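News > Technology > Machines at Work

Packing trial shows what machines still find hard

2024-01-09, by Giang Lương

A small company that prepares mixed snack boxes for offices has published the first results of its trial with an automatic packing arm. The result is modest. Plerkunis, which works with the engineering firm Cirnunum, gave the machine 200 orders in its packing room. The arm completed 95 of them without any help from a person.

In the other orders, a worker had to step in at least once. The most frequent reason was that the arm took two packets together, or that it closed on a corner and the packet slipped away. Broken goods were rare, according to the company.

"We did not expect it to be as quick as our staff," said Nga Triệu, who manages the packing room. "I had hoped it could work alone during the lunch break. For the moment it cannot, and I will not put it on the evening shift before March."

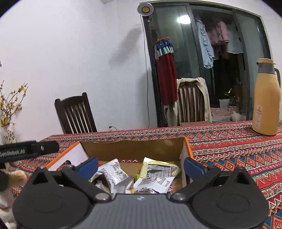 Soft packets are a more difficult task than tins or cartons, and engineers have known this for years. A bag of crisps changes its form when it is touched, and a shiny surface can confuse the sensors which measure distance. The packets also do not stay in order. When a silver-white wrapper lies beside a yellow-and-white one, with another across the front and something small and green showing between them, a person sees at once which to lift first. A machine must decide where one packet ends and the next begins, and then it must reach down between the sides of the box.

Italo Longo, an engineer at Cirnunum, said that the same problem appears in private homes. Putting away the shopping, emptying a school bag or clearing a drawer all begin with a pile of different things. "People ask me when they can buy a robot for the kitchen," he said. "I ask them first to look in their kitchen cupboard."

He believes that shops and warehouses will have useful machines earlier than families, as the goods there are known in advance. The Plerkunis range has 361 products, and the arm was trained on all of them. A household changes what it buys every week.

Not everybody in the trade is so patient. Deming Wei, who runs a grocery delivery service, tested a similar arm last year and sent it back after a short time. He said his packers spent too many minutes watching it, and that the monthly rent of 1295 euros was better used for wages.

Plerkunis will repeat the trial in March with softer finger tips and a new camera position. The company has not decided whether it will buy the arm. The workers in the packing room will keep their present hours until then, Ms Triệu said.

Filed under: Robots and automation, Retail, Work

Recent items
Jirnden opens second repair workshop for warehouse vehicles
Folding towels: why the laundry robot is still slow
Palaniappan bakery returns to hand labelling
Thảo Lương on learning to work beside a machine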